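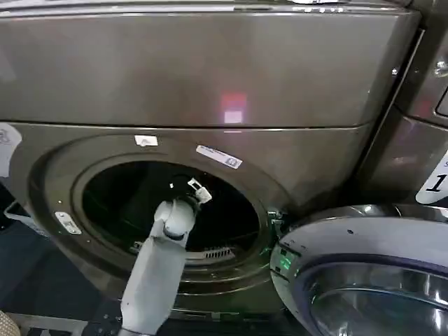 Yoon-hee Koo
Galomitz Working Papers on Everyday Time

4. What the waiting diaries told me

We use cookies to remember your reading preferences. Accept all | Manage settings

I'll start with the coding, and I'll own up to it being messier than I'd hoped. The diaries came back from Jandley in January, 30 of them, one per household, and between them they held 162 entries I could use. An entry counted if the writer had put down what they were waiting for, how long they thought it had taken and what the clock said. Plenty of people gave me two out of three (and a few gave me recipes, which I've kept, but not for this paper).

My first go at sorting them was by place: the doctor's, the bus stop, the school gate, home. It looked tidy in a table and told me almost nothing. A wait at home for the washing to finish got written up very much like a wait at the bus stop when the writer knew the timetable. Both had an end you could see coming. So I scrapped the places and went with two kinds, closed waits (you know when it ends) and open waits (you don't), and that's the sorting I've used from here on.

Closed waits were guessed pretty well. People were usually out by a minute or two, and they hardly ever bothered to say how they'd felt. The wording is flat and practical. "Waited for wash, 40 mins, did the beans." Open waits are where the writing gets lively! Guesses ran long, up to 12 minutes over on what the clock showed as a short wait, and the entries filled up with other people: who pushed in, who sighed, whose phone was going.

I'd expected age to matter more than it did. The older writers in the Myung Street group weren't any more patient on paper than the younger ones, though they were better at writing the times down. What did seem to matter was having something to do with your eyes. In 13 of the entries the writer mentions reading labels, notices or prices to pass the time, and those guesses came in shorter than the other open waits. I wouldn't hang my hat on a group that small, but I did go back and reread them a few times, and I've called them browsing waits for want of a better name. Rows of similar things in different colours, as in Figure 2, are the sort of display those writers kept bringing up.

Figure 2. Bottled drinks on white wire shelving, grouped by colour.

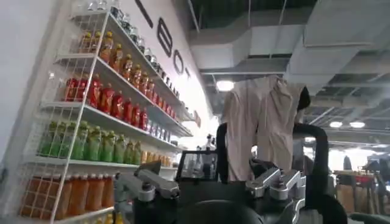 Si-eun Hwang read a draft of this section and thought I had the browsing waits backwards. Her point was that people only start reading labels once they've stopped checking the time, so the short guess might come first and the reading second. She also asked why I'd left the diary writers to decide for themselves when a wait began.

Fair enough on both counts. I can't settle the first one with diaries, as everything in them was written down afterwards. On the second, I did try giving a rule in the Fema pilot (start from when you'd rather be somewhere else) and it made a right mess, with two people in the same queue starting their waits at opposite ends of it. Leaving it open at least gave me entries people were happy to write. I've marked the ones where the starting point is unclear with a dagger in the appendix, and Section 5 runs the comparison again without them.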